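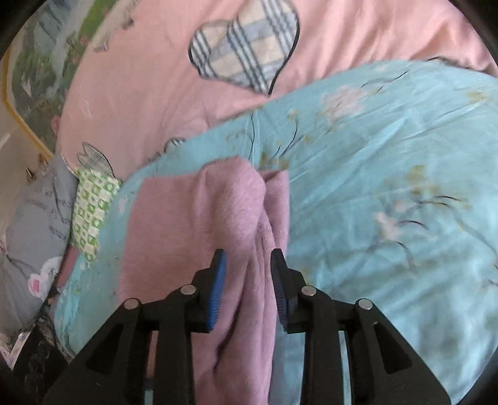
Dusty-pink fleece on light turquoise floral, salmon-pink fabric behind. Grey, green and printed pieces to the left.

Fabric sorting, spring stock
Clivholm Textile Reuse, workroom pages
March 2026

This page covers soft fabrics: fleece, light florals, plain backing cloth and mixed prints. It replaces the older page on fleece and gives the current fold sizes and shelf codes. Wool, coated cloth and upholstery fabric have their own pages. Text on washing has been moved to the intake page.

Fleece

The piece in the photo has a short, fuzzy nap. Short-nap fleece goes on shelf 2 with other light layers. Long pile goes on shelf 5, where the spacing is wider and the stack is not pressed flat.

Fleece is graded by hand before folding. Pull a single layer across the width, let go, and check that it returns to shape. Then look at the nap under the bench lamp with the cloth laid flat. Pilling on one side only is grade B. Pilling on both sides, thin spots or a hard, matted surface is grade C, which goes to the stuffing bin.

Folds and wrinkles are not counted as faults at this stage. A thick fold in the middle of a piece can hide a seam, a label or a stain, so every piece is opened out to its full size before a grade is written down. Fleece is not ironed. Deep creases are left to relax on the flat rack overnight, and the piece is checked again the next day.

Measure along the straight edge if there is one. If all edges are uneven, measure the largest rectangle that can be cut from the piece and write R after the size. Offcuts that taper to a strip are measured at the widest point and marked S.

Florals

Light florals are sorted by background color first and by print size second. Turquoise, pale blue and mint share one shelf code (F3). They look very close under the old ceiling tubes, and too many were being filed twice.

Fold florals with the print facing out. Leave one full repeat of the pattern visible on the front of the stack. Where the repeat is larger than the fold, pin a paper slip with the repeat length to the top left corner. Use flat-head pins only, as ball heads leave dents in the layers below.

Fading is checked at the fold lines. Open the piece, compare the outside of the old fold with the inside, and write down any difference. Faded pieces are still usable as lining and go to L1.

Plain colors

Salmon, coral and dusty pink are three separate entries on the color card. The card was reprinted by Promovik and the new version is slightly warmer than the old one, so labels written against the old card need to be checked before the pieces are shelved. The old card is kept in the drawer under the cutting table for reference and should not be used for new labels.

Plain cloth is compared with the card in daylight, on the north side of the room, with no colored fabric under it. A pink laid over turquoise will look warmer than it is.

Mixed pieces

Greys, greens and small prints that arrive in one bag are kept together until they have been weighed. After weighing they are split as follows:

Grey, plain: G1
Green, plain: G2
Small print, any color: P1
Large print, any color: P2
Unknown fiber: hold tray, burn test needed

Do not guess fiber content from the feel of the cloth. Several blends in the last Vasholm delivery were filed as cotton and had to be taken back off the shelf.

Stock note

The current batch is 183 pieces, from Vasholm and from the Ó Riain workroom clearance. The Ó Riain pieces came with handwritten slips. Keep the slip with the piece even where the size on it is wrong, and write the corrected size on the back in pencil.

Fold sizes

Fleece, short nap: half width, then in thirds
Fleece, long pile: half width, rolled
Florals and prints: quarter width, print out
Plain cloth under one yard: flat, no fold
Strips marked S: wound on card, end pinned

Shelf codes on this page are valid until the April recount. Codes for lining and stuffing stay the same after that date.

Next page: Wool and wool blends
Back to workroom pages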